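## Teaching Plurnon to put a plate down

The Gindton group has spent the winter teaching a simulated arm to handle well plates, and the teaching is done by remote control. One of us sits at a desk with a hand controller, steers the arm to a plate, closes the fingers, carries the plate to its fixture and lets go. The software, which we call Plurnon, writes it all down and later tries to do the same. It is a lot like training a new hire, if the new hire copied your sneezes.

We have 309 demonstrations on disk as of this issue. They are all made in simulation, on a rendered bench with a perforated work surface and a label or two to steer by. The simulator is cheaper than the lab, and a dropped plate costs you a click on Reset and a little pride. 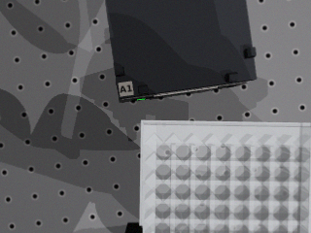

The first lesson was that people are terrible at being consistent. We had 3 operators, and each was sure there was one obvious way to approach a plate. One came straight down. One drifted in from the side and corrected late. The third stopped halfway every time, apparently to think -- and Plurnon, a faithful student, learned to stop halfway and think too. We spent an afternoon trimming pauses out of the recordings and have now agreed on a house style, written on a sheet of paper taped to the monitor.

The second lesson was about looking. From the wrist view the plate is huge and the fixture may be nowhere in sight; from the overview everything fits and the last bit of alignment is a guess. Operators swap between the two constantly. Puma, our old replay tool from 2016, could only save one view at a time, so it has been retired with thanks. Its replacement is called Drekis and saves both, along with the finger position and every twitch of the controller. 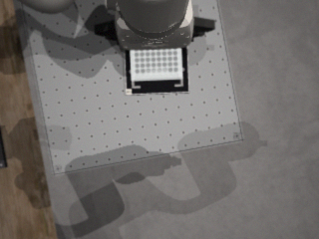
*By the newsletter desk, Gindton -- January 19, 2018*

Letting go is the hard part. Anyone can pick up a plate after a few tries, but setting it down square asks you to stop pushing at the right moment, and a hand controller gives you no feel for that at all. Our operators tend to press, wince and back off. The wince shows up in the data as a small sideways hook, and we have thrown out 7 otherwise decent runs over it.

The next batch of recordings is planned for April. If you'd like a turn at the controller, sign up on the sheet by the coffee machine. Gamers are welcome, though so far they have been the worst at going slowly.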